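Hand-held gripper demonstration

Hand-held gripper demonstration is a way of teaching a robot by doing the job yourself, with the robot's sort of hand in your own. You pick up a pair of grippers, you do the task, and the movements get recorded and used for training. I've been keeping this entry up to date since we started using the method at Clisen, so forgive me if it leans towards our own habits (other groups do plenty of it differently, and the talk page is open!).

Background

The older way is teleoperation, where a person steers a real robot arm from a distance. It works, but it's slow and tiring, and you need the arm in the room. Ghislain Carrier, who wrote most of our early notes, wanted something you could carry into an ordinary office or kitchen and start using before lunch. His first version was called Urio and it was frankly a bit heavy. The one after that, Porness, is lighter, and people seem happy to use it for a whole afternoon.

How it works

The person holds one gripper in each hand. Each carries a cube covered in black-and-white square patterns, known as fiducial markers, which a camera can pick out easily. Since the size of every pattern is known beforehand, software can work out where the cube is and which way it's turned, and so where the fingertips are. A cube is handy for this because turning your wrist hides one face and usually brings another into view.

A second camera worn on the head gives the wider view. I like this part a lot, because people look at what they're about to do, and the recording picks up some of that for free.
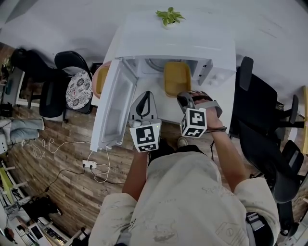
Microwave jobs are a favourite of ours, partly because they're harder than they sound. The opening is narrow, the door takes up space on one side, and a container has to go in fairly level if there's food in it. Two hands also have to share a small area without knocking each other, and that's exactly the sort of thing that's miserable to write out as rules.

Results

In our August trial, called Pruritine, we trained on roughly 30 demonstrations per task, over 5 tasks. Putting things into the microwave went best. Closing the door afterwards was the weak one, and adding more recordings of the same door didn't help much. Moving the microwave to 3 different tables between sessions did help, more than I'd expected.

Known problems

Markers get lost when a forearm or an open door comes between them and the camera. Short gaps can be filled in by guessing the path, but long ones mean throwing the recording away. Speed is the other snag: people are quick, arms are not, and a natural movement often has to be slowed down before a robot can copy it. We still haven't agreed on how much to slow it, and Ghislain and I use different settings.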